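3.2 Surface wear and cleaning practice

The second part of the study looked at how furniture surfaces in shared buildings are cleaned and how long they remain in use. We surveyed 51 rooms in Cirnham and Lornness, all of them used by more than one group during the week. Each room was visited twice, in winter and again in July, and the person in charge of bookings was asked to fill in a short form.

Tables were wiped daily in most of the Cirnham rooms. In Lornness the work was left to the users, and 13 rooms had no written cleaning rule of any kind. Pale tops were often reported as easier to keep clean, although the forms do not show whether they were wiped more often. Figure 2 shows a tabletop with a pale wood-grain laminate finish and a rounded corner.
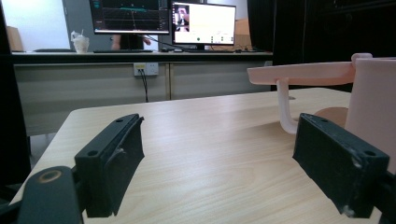 Figure 2. Pale laminate tabletop with fine grain lines.

Replacement costs were harder to compare. Cirnham keeps one budget for all furniture, while Lornness records tables and chairs separately. The largest single order in the records was for 3,290 pounds and covered both tables and delivery, so it was left out of the cost per item.

Answers on the age of tables were also incomplete. Where a purchase date was missing we used the date of the first entry in the room inventory, following the method set out in section 2.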